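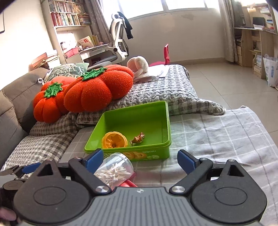

Les jouets dans leur boîte verte, et les citrouilles tricotées au fond.

Dînette Cundeo, référence 1013 : notre avis après quelques mois de soupes imaginaires
Par Sugeng Osman, le 2/4/23

Je ne pensais pas un jour écrire aussi longuement sur un épi de maïs qui ne se mange pas, mais plusieurs d'entre vous m'ont demandé ce que valait la dînette Cundeo dont je parlais dans mon article sur les jeux de chambre, alors je m'y mets, avec une tasse de thé et l'intention de ne rien oublier (vous me connaissez, ce sera donc un peu long).

Nous l'avons achetée en juillet à la boutique Wattimena, celle de la rue qui descend vers le marché, où la vendeuse laisse toujours les petits essayer les jouets sur le tapis. Ma fille s'était assise avec la marmite et n'a plus voulu la rendre. J'hésitais avec la dînette de chez Clistlow, plus jolie sur l'étagère, je le reconnais volontiers, dans des tons pastel très doux, mais dont les couvercles étaient si ajustés qu'il fallait appeler un adulte à chaque soupe. À trois ans, on n'a pas envie d'appeler un adulte quand on tient un restaurant !

Commençons par la vedette, le maïs. Il a des grains jaunes bien visibles, des feuilles vertes qui l'enveloppent, et il est assez gros pour servir de légume, de micro, de téléphone et de bébé à coucher, parfois dans le même quart d'heure. Les feuilles ne se détachent pas, ce que mon fils aîné regrette, lui qui aurait voulu « l'éplucher pour de vrai ». Pour ma part je m'en réjouis, car nous avons eu chez ma mère un ensemble de légumes à éplucher de la marque Duster, et je retrouve encore des bouts de carotte derrière son buffet. La base de l'épi est lisse et se tient bien dans une petite main. Si je devais chipoter, je dirais que le jaune des grains manque un peu de nuances, mais enfin, c'est un jaune franc et gai, et cela suffit au cuisinier.

La marmite jaune vient ensuite dans l'ordre des préférences. J'aime beaucoup ses deux anses, qui apprennent aux enfants à porter les choses des deux côtés, avec ce sérieux adorable qu'ils prennent pour traverser le couloir. Elle est profonde, elle ne bascule pas dès qu'on y met une cuillère, et elle a survécu à une chute dans l'escalier dont je me serais bien passée. Le couvercle, d'un jaune qui tire sur l'orange, se pose simplement dessus, sans clic et sans effort. Il s'égare donc souvent, et je conseille de vérifier sous les coussins avant d'écrire au service client, comme je l'ai fait un peu vite (ils ont été charmants, et je leur présente encore mes excuses).
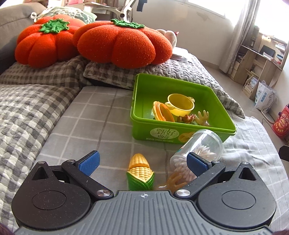

Les pièces supportent-elles le lave-vaisselle ?
Mieux vaut les laver à la main, à l'eau tiède avec une goutte de savon, puis les laisser sécher sur un torchon. La notice déconseille le lave-vaisselle et je m'y suis tenue.

Parlons maintenant du rangement, puisque c'est là que les dînettes gagnent ou perdent leur place dans une maison. Le carton d'origine est joli mais mou, et le nôtre n'a pas passé la semaine. J'ai donc mis le tout dans une boîte verte qui avait contenu des biscuits à la noix de coco – ouverte sur le dessus, assez basse pour que les enfants voient ce qu'il y a dedans sans tout renverser. Le résultat me plaît davantage que les bacs que j'avais achetés exprès. L'ensemble pèse 820 grammes sur ma balance de cuisine, si bien que ma fille transporte son restaurant toute seule de la chambre au salon, puis du salon à notre lit, qui reste de loin son emplacement préféré.

J'ajoute que la dînette se mélange très bien avec le reste des jouets, et cela compte beaucoup chez nous. Les petites mains en caoutchouc couleur chair, par exemple, ne font pas partie du coffret, mais elles ont fini dans la même boîte, comme le personnage brun et tout ce qui traîne. On fait la cuisine pour eux, ou avec eux, je n'ai pas toujours bien suivi. Les cotons-tiges deviennent des spaghettis ou des frites selon la carte du jour, et je vous recommande de décider à l'avance si vous acceptez qu'ils y passent tous ! Les citrouilles tricotées tiennent le rôle des clients. Elles sont patientes, elles ne renvoient jamais un plat.

Du côté des défauts, il y en a, et je préfère vous les dire. Le coffret arrive sans louche, alors que la photo sur le site de la boutique m'avait laissé espérer le contraire – relisez bien la liste du contenu avant de commander. L'assiette orange est jolie, mais j'en aurais voulu une seconde, ne serait-ce que pour éviter les négociations entre frère et sœur à l'heure du service. Enfin, l'odeur au déballage était un peu forte. J'ai laissé les pièces une nuit sur le rebord de la fenêtre et je n'y ai plus pensé.

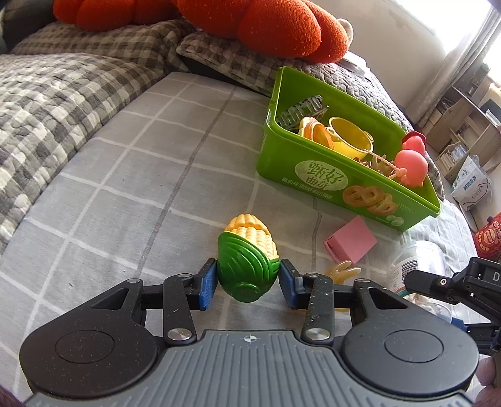 Reste la question de l'âge, sur laquelle j'ai changé d'avis. Je croyais acheter un jouet pour ma fille et je me suis retrouvée avec un aîné de six ans à plat ventre sur les draps, en train de rédiger un menu. Il a inventé une soupe au maïs qui coûte 900 pièces d'or, et une autre, la même avec le couvercle, à un tarif que je n'ai pas réussi à négocier. Ils y ont joué ensemble tout un après-midi de pluie, pendant que je pliais le linge à côté et que l'on me servait, à intervalles réguliers, de très grandes portions. Avec un enfant plus jeune, je resterais tout près, et je mettrais de côté les petits objets que les grands aiment ajouter à la marmite.

Si vous hésitez encore avec le modèle Clistlow, je dirais que tout dépend de qui va s'en servir. Pour décorer une étagère ou pour un enfant très soigneux, le leur est charmant. Pour une maison où la cuisine se fait sur le lit, au milieu des couvertures et des coussins, je reprendrais la Cundeo sans hésiter, en glissant une vieille louche dans le paquet cadeau. Ma sœur l'a d'ailleurs commandée pour mon neveu, et je vous raconterai dans les commentaires ce qu'il en a fait, lui qui a une passion pour les couvercles.

Note : quatre étoiles et demie sur cinq. La demi-étoile manquante est pour la louche.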